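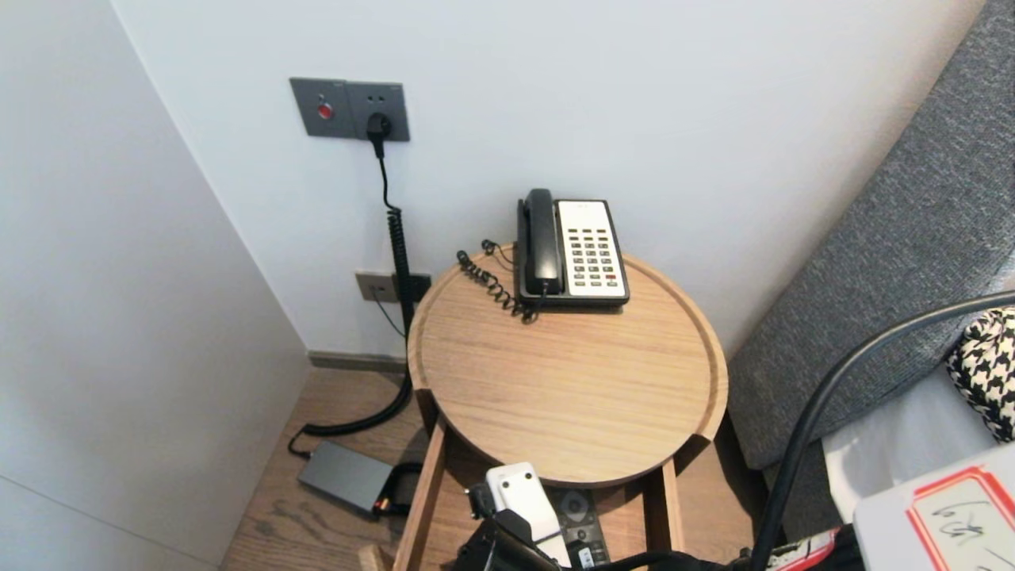
7. Bedside Routine: Table Clearing and Drawer Work

This section covers set-up and supervised running of the bedside routine on a Widumier two-arm base with Brorkia fingers. It assumes that arm calibration (Section 4) and the room map (Section 5) are complete.

7.1 What the routine can and cannot do

The routine moves small items between a bedside tabletop and the drawer beneath it. It opens a drawer, places or retrieves a remote control or similar object, and closes the drawer again. It is a supervised function. An operator must be within reach of the stop button for the whole run.

Do not treat the routine as a replacement for housekeeping staff. In trials at the Rosser guest rooms, 2,006 drawer cycles were logged and 165 of them needed a person to step in. Most of those stops came from cords, from round tables whose drawer fronts follow the curve of the top, and from drawers left partly open by the previous run. A person tidies the same table in a few seconds and does not need the room mapped first.

The following chores are outside the routine:

- untangling or coiling cords
- making the bed or moving pillows
- plugging in or unplugging anything
- wiping surfaces
- sorting items inside the drawer

7.2 Preparing the table

1. Park the base so that the gripper can reach both the tabletop and the drawer front without turning the base.

2. Check the telephone. A corded desk phone stays on the table and is entered in the object list as FIXED. Seat the handset fully in its cradle and push the phone toward the back of the top.

3. Keep the coiled handset cord on the tabletop. A loop that hangs over the rim is read as a graspable edge.
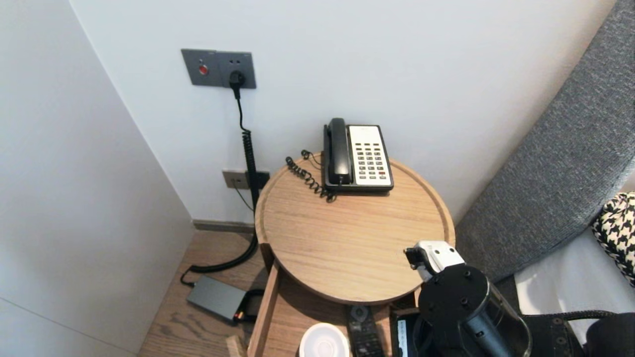

4. Open the drawer by hand and look at what is in it. Flat round items such as lids are hard for the fingers to pick up and should be entered as IGNORE. Remote controls may be entered as MOVE. Dark objects lying against each other are often returned as one object; leave a finger's width between them.

5. Close the drawer by hand, then open and close it once more. If it binds, do not run the routine. The pull force limit is set to 32 newtons and should not be raised to overcome a bad slide.

6. Trace the cables on the wall side. Power leads and adapters on the floor must be outside the sweep of the arm and clear of the base wheels.

CAUTION: A wall plate behind the table may carry a switch or call button as well as a socket. Mark the entire plate as a keep-out zone, with a margin of 200 mm on all sides.

7.3 Teaching the drawer

1. Select TEACH > DRAWER on the pendant. Arm speed drops to the teaching limit.

2. Guide the gripper to the drawer front with the fingers closed. On a round table, approach along the line of drawer travel. Coming in square to the nearest part of the curve will push the drawer sideways against its slides.

3. Press SET at the closed position. Pull the drawer to the working opening and press SET again. The working opening should expose the items you need and no more — a drawer at full extension shifts weight forward on a light table with slender legs.

4. Lower the wrist to the gap between the table and the bed and confirm that the fingers pass without touching a table leg or the bed base. If they touch, move the table. The routine has no way to fold the wrist in a narrow gap.

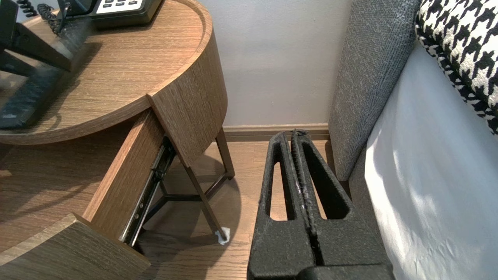 5. Return the arm to HOME and press STORE. The pendant shows the drawer name and the two positions.

NOTE: Felt pads let a light table slide on a wood floor. If the stored positions drift between runs, the table is moving. Use the Moltard grip pads from the accessory kit or have the operator steady the table.

7.4 Running under supervision

1. Clear the bed side of people. Select RUN > BEDSIDE.

2. Watch the first reach over the tabletop. The upper arm crosses low in this pose, and the cable sleeve hangs below it. Stop the run if the sleeve touches the table rim.

3. Watch the gripper housing near the telephone. The planner protects the fingers well. It is less careful with the housing behind them, and contact with a handset is the most common fault in this part of the cycle. A handset that has been nudged may look seated to the cameras while the line is open. Lift it and put it back after every run.

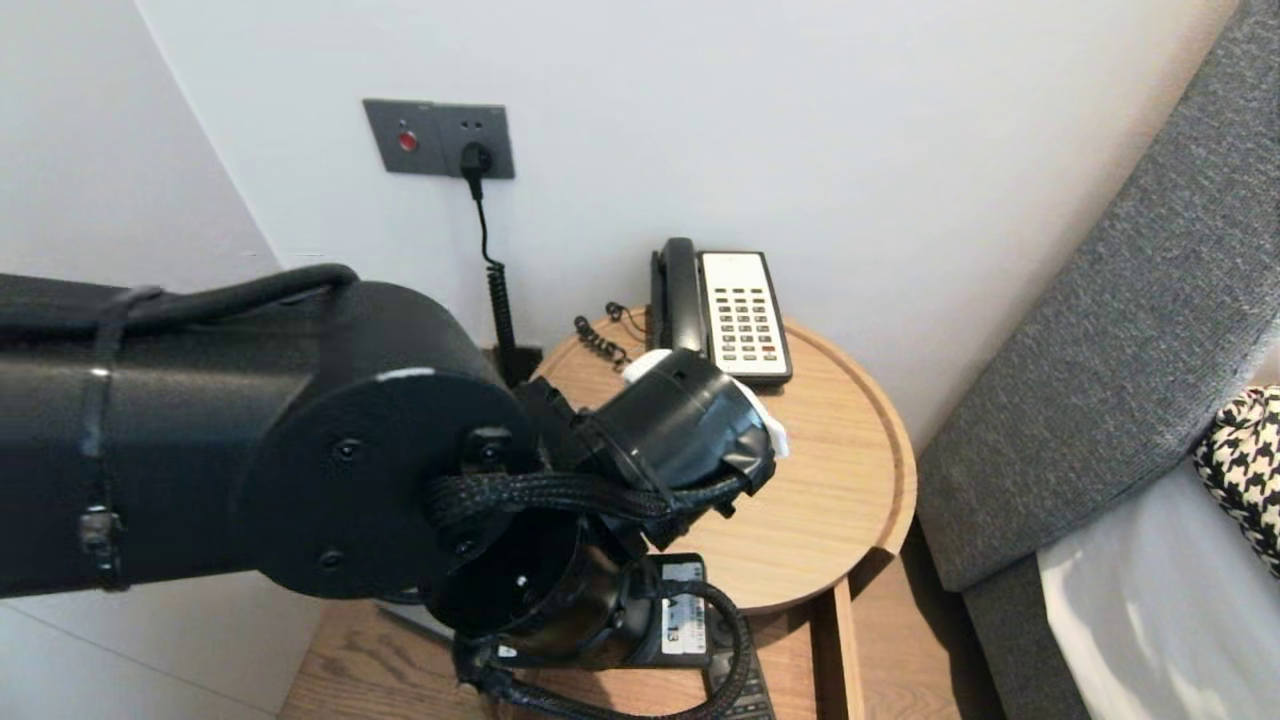
Section 7 last updated: December

4. When the pendant shows DONE, check that the drawer is shut and that the item count matches your own. The count is taken before the drawer closes, so an item caught at the back will still be reported as stored.

5. If the run stops with code D4 (drawer not found), close the drawer by hand and repeat 7.3 from step 2. Editing the stored positions on the pendant does not clear the fault.

Related sections
Section 4: Arm Calibration
Section 5: Room Map and Keep-Out Zones
Section 8: Finger Wear and Replacement
Appendix C: Pendant Fault Codes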